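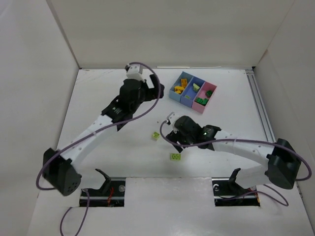
Skip the language course, one reader wrote under my August post, the whole master's program is taught in English and you will want those evenings for your thesis. The comment got a few replies agreeing with it, and two people have since emailed me to ask what I did. I took the course. I'm in my second year at Skyrme now and I've had time to think about whether it was a good use of the hours, so I'm writing it down in one place.

First the practical side. The course at Skyrme is run by the language office, which is in the old building across from the library. It's free if you are on a Matia scholarship. If you aren't, you pay a fee each semester and can get part of it back if you pass the test at the end. The beginner group meets two evenings a week, 90 minutes each time. Mine started with 30 students. By the end of the first semester there was plenty of room to sit wherever you wanted.

You sign up online during orientation week. The form is easy to miss because it's on the language office site and not on the page where you register for everything else. If you miss it you can still go in person with your student card and ask to be put on the list. A woman in my lab did that in the third week and they let her in.

The commenter is right that you don't need the language for classes. All my lectures have been in English, and so are the slides, the exams and the thesis. My adviser writes to me in English. The lab safety training was in English too, although the video that went with it wasn't and we had to follow along on a printed sheet. I have never lost a grade over language, and I don't think anybody in my group has.

Where I did need it was outside. Grillau is a small city and once you are past the campus stop, people mostly don't use English. The first month I lived in the Jandden residence and the heating in my room didn't work. The office there is open from nine to eleven in the morning, and the man at the desk spoke no English at all. I typed it into my phone and he read it and typed back. It took three visits to work out that he was asking me to sign a form so a repair person could go in while I was out. By spring I could have done that in one visit.

The bank was the same, and so was the doctor. The city registration office gave me a letter with a date on it that I took for an appointment. It was a deadline. I had to pay a small fine and go back with more copies of my lease. After that I asked for help with every official letter until I could read them myself, and I'm still slow at it.

I also want to say something about the lab, because people asked. We have students from a lot of countries and the working language is English. Meetings are in English. Lunch isn't. Most of the local students switch to their own language when they sit down to eat, which I understand, since I would do it too. For the first semester I ate fast and went back to my desk. Once I could follow half of what was being said I started staying longer. That's also where you hear that a room is coming free, or that a professor in another department is looking for someone to help with field measurements. I got my summer job that way.

Now the bad parts. Two evenings a week is a lot when you also have problem sets. The homework for the course is another two or three hours, and if you skip it you fall behind quickly. The textbook is old and spends a whole chapter on renting videos. The teacher changed in the middle of the second semester and the new one went much faster. I almost quit at that point. I moved down to the slower group, and that helped, although it meant repeating some lessons.

I had a plan at the start to learn 3000 words in the first year. I made the cards and everything. I did 20 new ones a day for a while, then exams came and I stopped, and when I opened the app again it wanted me to review a pile so big that I deleted it. After that I only kept a paper notebook with words I had needed that week and hadn't known. Lightbulb, deposit, prescription, drain. It's a strange list, but I remember nearly all of them because each one goes with some errand.

Some things I would do differently:

I would learn the alphabet and numbers before arriving. The first two weeks of the course go to this and you can do it alone at home over the summer.

I would ask for the evening group near the residence instead of the one on campus. There was one at Jandden and I didn't know. I took the late bus home all winter.

I would not take the test at the end of the first semester. It isn't required for Matia students and I spent a weekend studying for it right before my statistics exam. The certificate is in a drawer.

I would speak earlier. I waited until I could say a sentence correctly, and meanwhile classmates with worse grammar than mine were getting along fine at the market.

If your program is only one year, I can see the case for skipping it. You'd be done with the course right when it starts being useful, and the thesis takes over everything in the last months. In that case I would do the first semester only and then stop. If you're here for two years, or thinking about staying on for a doctorate, I would do it from the beginning and accept that your first semester will be crowded. Talk to your adviser before signing up. Mine was fine with it and moved our weekly meeting so I could get across campus on time. I've heard of others who were less happy about it.

As for the thesis, since that was the main point of the comment: I'm on schedule. I have the data from the summer, the second chapter is drafted, and the third one needs a model run that keeps stopping partway through for reasons I haven't found yet. The evenings I spent on the course would not have fixed that.

A few people also asked about the Matia renewal. You send the form, your transcript and a one-page report signed by your adviser. The report can be in English. They replied to me by email after two weeks and the money kept coming as before. Keep a copy of the signed page, because they asked me for it again later.

I'm in the third-level course now, one evening a week, and next semester I'll probably drop it to write. The sign-up for spring opens after the break. Go by the language office if the site is down, it usually is the first morning.

Posted December 7, 2018. Filed under: Grillau, student life, language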